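Keeping the folding cell honest at Sturitwood

Ashley Bramwell starts her shift with the fingertips.
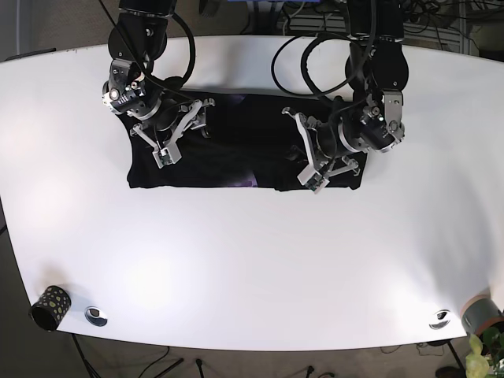
She wipes each pad with a lint-free cloth, checks the small circuit board for cracks and tugs gently at the connector. A fingertip module at Sturitwood's Hestthorpe workshop is good for nearly 1,275 folds before the readings begin to drift. After that it goes in a drawer and a new one goes on, which takes her 90 seconds and one small screwdriver.

The cell has two arms hung over a white table, and its job is folding T-shirts. Dark ones give it the most trouble. Under strong light the tabletop glares and the software loses the hem, so Bramwell runs a black shirt first every morning. If the hem comes up crooked on her screen, she dims the lamps and recalibrates.

Cables are the other chore. They need slack to follow the elbows, but a loop that hangs too low can drag across the fabric. Hayley Tunstall, who wired the cell, replaced two of them in September after the jackets wore through at the wrist.

"I left them too short the first time," Tunstall says. "You could hear them rub."

Grease for the joints comes every 279 running hours. Bramwell keeps the dates in a paper notebook — the tablet version kept logging her out. The next entry is due before the cell moves to the Braltport site, where it will get a matte gray tabletop and its own spare set of grippers.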